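Prüfliste Handgreifer, Station Obst auf Teller - Skidport, 2020-04-11
Geprüft von: Peiyu Jia

1. Fingerpads links und rechts: fest, keine Risse. OK
2. Gelenke und Metallstifte: laufen sauber. Der linke hat vor dem Ölen ein bisschen geknarzt, das hab ich gleich miterledigt.
3. Markierung oben am Gehäuse: lesbar, nur kurz abgewischt.
4. Speicher: 34 Aufnahmen drauf, also noch massig Platz!

Beim Vormachen bitte langsam zugreifen und erst anheben, wenn beide Pads anliegen. Ich bin da selbst immer zu hastig - Hanyu hat mich schon zweimal ermahnt.
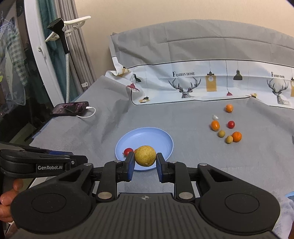 Zu Punkt 1: gelbe Frucht zwischen beiden Pads, über dem hellblauen Teller.

5. Tuch: wirft links Falten. Bitte vor der nächsten Runde glattziehen.
6. Ladekabel: liegt mir zu nah am Arbeitsbereich, Handy kommt beim nächsten Mal woanders hin. OFFEN
7. Akku: 100 Prozent.

Nachprüfung von Punkt 6 macht Xiuying Cao.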